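Rapport d'étape adressé à la Fondation Valente
Programme d'insertion professionnelle des nouveaux arrivants, commune de Tralmont
24 septembre 2024

Le présent rapport couvre le premier semestre d'exécution de la convention. Sur 18 places ouvertes auprès des services municipaux, 15 sont pourvues à ce jour.
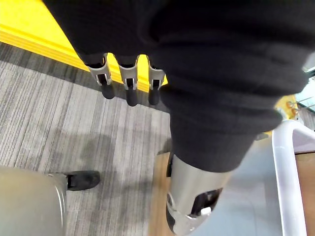

Manchon de tissu noir et doigts métalliques.

Trois stagiaires ont obtenu un contrat à l'issue de leur période d'essai, dont deux au service départemental d'incendie. 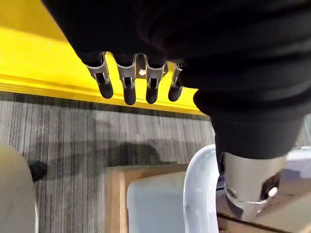 Les indemnités ont été versées aux échéances prévues, à l'exception de deux dossiers en attente d'un titre de séjour. La préfecture a été saisie par courrier.

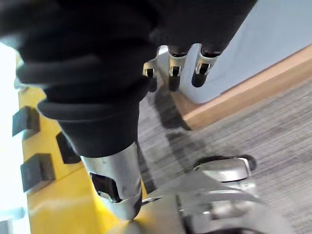 Les cours de français totalisent 354 heures. L'association Irham, chargée de cet enseignement, demande le report du solde sur l'exercice suivant. Les conditions d'accueil ont été examinées avec les tuteurs. 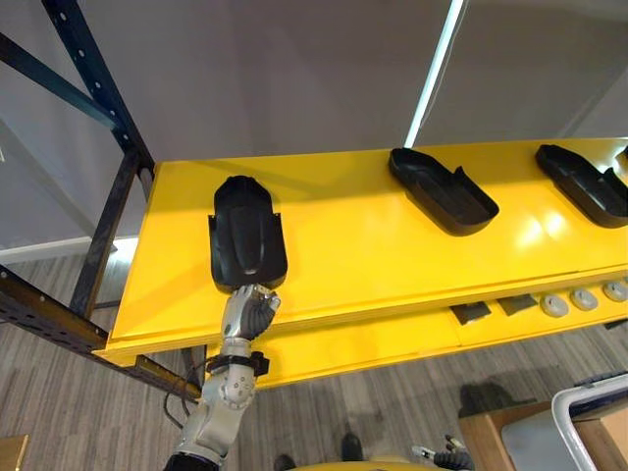 Selon Lurdes Cardoso, le délai de délivrance des autorisations de travail demeure le principal obstacle, et un interlocuteur unique en préfecture permettrait de le réduire. Cette demande sera transmise en octobre.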